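Looking After a Stainless Steel Sink

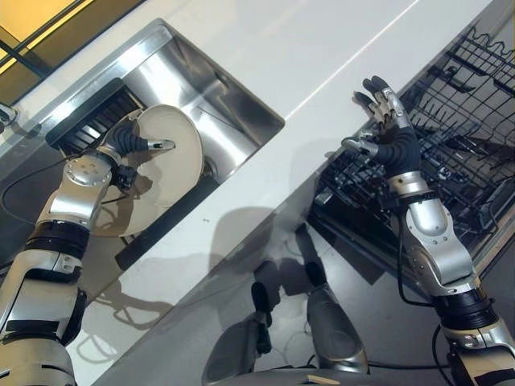
A stainless sink needs very little to stay in good shape, mostly a rinse and a dry cloth at the end of the day. The trouble comes from what gets left in it. Salt, bleach, tea, tomato sauce and hard water all mark steel if they sit overnight, and the marks take far longer to shift than they would have taken to rinse. A sink set into a white countertop has the added job of keeping that top clean, and the strip between the basin and an open dishwasher is where most of the drips land when plates go from one to the other. Keep a folded cloth there while you load and wipe the strip when you finish. On a light counter, coffee and beet juice show up first along the front edge of the sink.

Daily cleaning

Put a few drops of dish soap on a soft sponge and wash the whole basin, including the sides above the water line and the area under the faucet. Rinse with warm water and dry with a cotton or microfiber cloth. Drying is the step most people skip, and it makes the biggest difference if your water is hard. White spots are minerals left behind when water evaporates.

Always wipe with the grain. Brushed steel has fine lines running in one direction, usually the long way across the bottom. Scrubbing in circles dulls the finish.

Weekly cleaning

Once a week (I do it on Friday, before the weekend cooking) wet the sink and sprinkle baking soda over it. Rub along the grain with a damp sponge, leave it for a few minutes, then rinse well. An old toothbrush gets into the seam around the drain and the base of the faucet.

For mineral spots, use a cloth dampened with white vinegar. Lay it over the spots for 7 minutes, wipe, and rinse. Don't leave vinegar standing in the sink, and never use it together with bleach.

Rust spots

Small orange specks are rarely the sink itself rusting. They usually come from something else: a cast iron pan, a can, or bits of steel wool. Make a paste from baking soda and a little water, rub with the grain, and rinse. If the speck comes back in the same place, use a cleaner with oxalic acid. Wear gloves, follow the label and rinse twice.

Things to keep out of the sink

Steel wool. Use a nylon pad.
Chlorine bleach, including cleaners that contain it.
Wet sponges and rubber mats left in place. Lift the mat every night and let it dry.
Silver polish and dip.
Cutting boards used over the sink, unless they are made to fit it.

Scratches

All stainless sinks scratch. A new one looks worse after the first month than it does after the first year, when the fine scratches have blended together. Parvathi Poojary, who fitted my sink, told me to leave it alone until then and she was right. A single deep scratch can be softened with a fine nylon pad, working lightly along the grain and feathering out past both ends. Try it in a back corner first. Leave mirror finishes to someone who does this for a living.

Stoneware with an unglazed foot ring will leave gray lines on the bottom of the basin if you slide it. The gray is usually metal rubbed off onto the foot of the plate, and the basin is left with a fine scratch. Lift plates in and out.

The drain and strainer

Take the basket strainer out and wash it in hot soapy water. Grease collects on the underside and is the usual source of a smell people blame on the pipe. If the smell stays, pour half a cup of baking soda down the drain, follow with half a cup of vinegar, wait until it stops fizzing, and flush with hot tap water. Skip this if you've used a drain cleaner recently.

The edge of the sink

Run a finger around the joint between the sink and the counter every October or so. The sealant should feel continuous and slightly soft. If it has lifted or gone black underneath, cut it out and redo it. Scrape off all the old material, clean with rubbing alcohol, and let it dry fully. Run masking tape along both sides, lay a thin bead of kitchen and bath silicone, smooth it once, and pull the tape before it skins over. Keep water off it for 24 hours, or whatever the tube says.

Check the underside of the counter above the dishwasher at the same time. Steam comes up there whenever the door is opened hot, and a wood-based top will swell if the edge isn't sealed. Foil vapor tape costs very little and goes on in 2 minutes.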